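Bradley cell: wrist fault, June

Quick gallery from the Dunbar shop. Fault 326 on the hand unit, 6 stops in one shift. More when we get time.

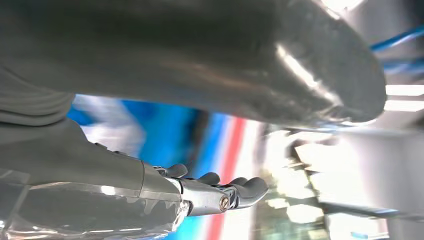
Wrist fault kept coming back after every restart. Foten says check the cable first, Zumudov says its the joint, so we're doing both. Clear plastic film still on the lower forearm, wrapped round the gray shell, and I want that gone before anyone runs it at speed. Brass-colored bolt head on the silver wrist joint gets a torque check too. Fingers seperate issue, not touching those today.

Speed limit stays on till we get 400 clean cycles. Logged so far: none. Spare cable on order, part 555. If it stops on you, hit the e-stop, write down the time, leave the hand where it is. Don't just clear it and carry on.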